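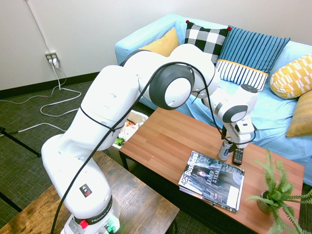 The Franka arm at the coffee table, gripper over the can.

Benedito Bastos has been comparing two sets of gripper fingers at Medeiros since November. The Birska pair is stiff and narrow. The Jilent pair has more give.

"On a can, I'd take the Jilent," he says. "It forgives you if you come in a little off center. The remote is where it gets annoying, it's so flat."

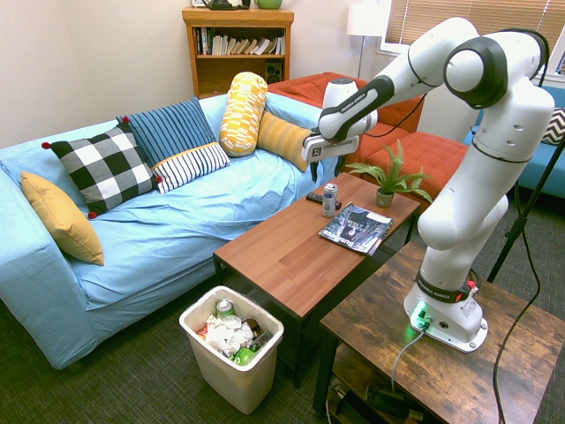 He ran 730 grasps in all, with five objects and the same controller throughout. Swapping fingers takes him eight minutes, most of it recalibration.

"People ask about the arm. The arm is fine. I spend my day on fingertips and camera angles."

He hasn't picked a winner. A third pair, from Condach, is on order, and he wants to repeat the can runs with it first.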